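Larnent Peel-and-Stick Wall Covering, Matte

Item 1076

Most rooms are beige because somebody was tired. Larnent was made for people who have had a nap and would like another go at it.

The covering is a matte vinyl sheet with a low-tack adhesive on the back. It goes up with a plastic squeegee and a moderate amount of swearing. The first panel always goes on crooked. Peel it off and start over; the adhesive allows for two tries before it starts holding a grudge.

Patterns run from the polite (Jamport Stripe, Oatmeal Linen) to the kind your mother-in-law will mention in November and again every November after that. The animal prints outsell the linens by a wide margin, and the people who buy them never send them back.

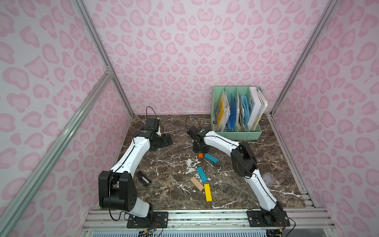 Surface prep matters more than the pattern. Wash the wall with plain dish soap, rinse it, and leave it alone overnight. Fresh paint needs a full month to cure, even if the can says otherwise. Larnent will stick to primed drywall, melamine, glass, and sealed wood. It will not stick to brick, popcorn texture, or optimism.

Sold by the roll, 2 feet wide. Order every roll for a room at the same time so the print batches match. We can't promise that the pink you buy today is the pink you'll run out of next spring.

Care: damp cloth, mild soap. Crayon comes off. Permanent marker is, as advertised, permanent.

Removal: warm the corner with a hair dryer and pull slowly at a low angle. Renters should test a small patch behind a door before covering anything the landlord is fond of.

Shipping: rolls leave our Pacheco warehouse in a stiff tube. Orders over 500 dollars ship free. Cut samples are final sale, mainly because they come back covered in cat hair.

Also from Mular: Larnent Gloss, Larnent Shelf Liner, seam roller, replacement squeegee felt

Page updated June 24, 2018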